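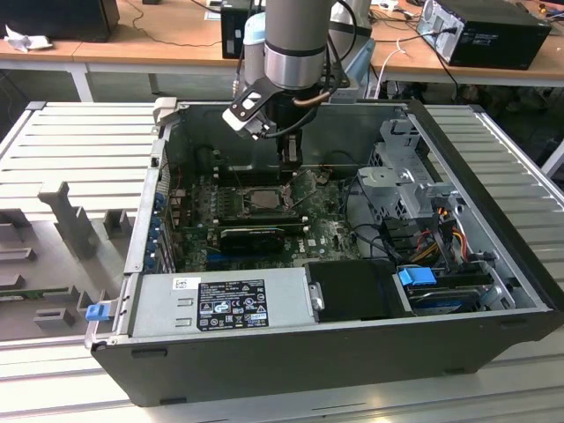 The second life of the office tower

Rónán Ní Chonaill has been taking computers apart for 42 years, and he still lays every one of them on its side before he does anything else. "You want to be looking down into it, like a sink," he tells me, before I've even got my coat off. "People stand them up and reach in sideways with a torch between their teeth, and then they wonder why they've dropped the screw."

We meet at Plulley, the refurbishing workshop he set up behind a tile showroom, where desktop towers come in from offices, schools and the odd dentist and go out again to households that could use one. In January the workshop took in 100 machines from a single insurance office that was closing two floors. He made me a cup of tea, moved a box of cables off the good chair, and we talked for most of the afternoon.

I had expected, I suppose, a bit of grumbling about old equipment. What I got was closer to a gardener talking about roses. He is particularly fond of the plain black towers that spent their working lives under desks, the kind with a side panel that comes away to show you everything at once: the green board, the processor sitting square near the middle of it, the metal cage with the hard drive tucked in.

"See the blue bits?" he says, and his finger hovers over a latch at the edge of the case, then a row of clips along the wall by the expansion slots, then a tab poking out from the drive. "Same colour all the way through. Somebody sat in a meeting and argued for that, and I'd like to shake their hand. When I'm teaching a new person, I just say, if it's blue, start there."

Teaching takes up a good half of his week now. Plulley runs an evening class called Purkska – the name came from his granddaughter, who was three at the time and would not be talked out of it – and everyone who joins begins with one tower and a tray for the screws. For the whole first evening they are only allowed to look.

"They hate it," he says cheerfully. "They've come to pull something out! But I want them to follow the wires first. Red, yellow, orange, where do they come from, where do they go? You learn more from ten minutes of that than from any diagram I could draw you, and my drawing is terrible, ask anyone."

The power supply gets a talk all of its own. He likes the class to read the label, small print and all, and he is firm that the silver box itself stays shut. The supply can be unplugged and swapped, he explains, but what's inside it is no place for a beginner's fingers, and he has turned down perfectly nice people who wouldn't take his word on that.

Then there are the graphics cards, which he admits are a weakness. Most office machines never needed one, so when he opens a case and finds a card lying across the board he can't help wondering about the person who used it. An architect, maybe, or somebody who stayed back on Fridays to play games. "You never find out," he says. "I make up a story and get on with it."

The drives come out early and are wiped or destroyed before anything else is decided. After that it's cleaning, testing and a fresh sticker with the workshop's number on it. A good tower takes him 46 minutes if the phone doesn't ring. He knows this because his friends at Bondis, the recycling yard that takes whatever he can't save, once bet him he couldn't do it in under an hour, and there is still a jar of lollies on the shelf to prove who won.

I ask whether he has any favourites he's kept for himself. He looks a bit sheepish and allows that there are 2 in the spare room at home, both older than his youngest apprentice, and both running. His wife would like the room back. He has told her after the winter, though he didn't say which one.

On my way out he stops to tell me about a woman who picked up a tower for her son last month and rang the next day, worried that it was broken. It was so quiet she thought the fan had died. "I'd cleaned it, that's all," he says. "Years of fluff, gone. I told her to hold her hand near the back and feel for the air, and she put the phone down on the desk and went off to check, and I could hear her calling out to him that it was working."

Purkska takes new people at the start of each term. Bring an apron if you have one, and leave your rings at home.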